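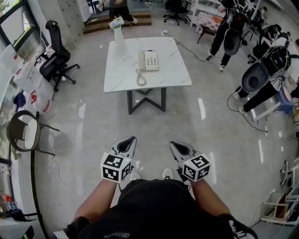
Figure 3. Table with corded telephone and vase, Room B, Faulkner site.

3.2 Furniture and circulation in the shared room

The second of the Sesto survey rooms differs from the first in that its furniture was bought over several years and from more than one supplier. Seating is mixed: a mesh-backed office chair on casters stands by the window, and a round-backed chair with a white cushioned seat is kept near it. The central table (Figure 3) has a square top with a marble pattern and a black metal base with crossed legs. Its position was recorded at the start of the survey in June and again at each later visit. Displacement of the table from its first position never exceeded 300 mm, while the office chair moved by more than 750 mm between most visits.

The telephone limits where the table can go. A cable crosses the floor behind it, toward a power strip near the back wall, and occupants reported walking around this line when carrying anything bulky. We therefore treated the floor behind the table as closed to through traffic when the walking routes were drawn. A clear width of 600 mm was taken as the minimum for one person, following the rule used in the earlier Jilatmont study.
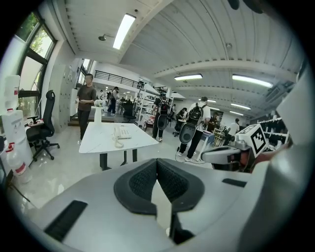

Daylight was assessed separately from the furniture plan. Readings were taken at table height on a regular grid, first with the ceiling lights off and then with them on, giving 138 usable values after duplicates were removed. The tall windows are on one side only, and the trees outside them were in leaf, so readings taken close to the glass should not be carried over to winter conditions. The small desk by the window was given its own grid point. Values under the ceiling lights were more even, and the difference between the two sides of the room was small enough to be ignored in the seating model described in Section 3.3.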